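Skamer Evening Language Program: Progress Report to the Garnadus Fund
2021-12-03

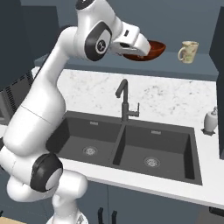

Enrollment

The beginner course in Portuguese opened in September with 80 places, all of them filled before the first class. We received 401 applications through the Nirgate sign-up page. Places went first to people who had been on the list from the spring, then by date of application. Nine learners withdrew in the opening weeks, mostly over changes in work hours, and their places were offered to the next on the list.

Teaching

Classes run online, with 2 live sessions a week and a set of recorded exercises between them. The groups have finished the units on greetings, family, food and directions. The unit on past tenses was planned for this period but has been moved to the next one. Teachers asked for more time on pronunciation, especially nasal vowels, and we agreed.

The Ouazzani workbook is used in all groups. Printed copies arrived late, so learners worked from the PDF for the first three units. Several said the type was too small to read on a phone. The publisher has sent a larger version.

Assessment

The midterm test had a written part and a short spoken part. So far 41 learners have completed both. The others have done the written part only, and their speaking slots are being booked now. Listening scores are lower than we expected. We have added one short audio task to each week's exercises.

Spending

Teacher pay and software are in line with the budget. Printing went over because of a second shipping charge, which we have covered from the travel line. We do not ask for any change to the total grant.

Next period

Finish the speaking tests and send results to learners.
Teach the past tense unit and the unit on health.
Open applications for the second-level course.
Send the Fund a sample of the revised audio tasks.

We would like a decision on the second-level course before applications open, as the teachers' contracts depend on it.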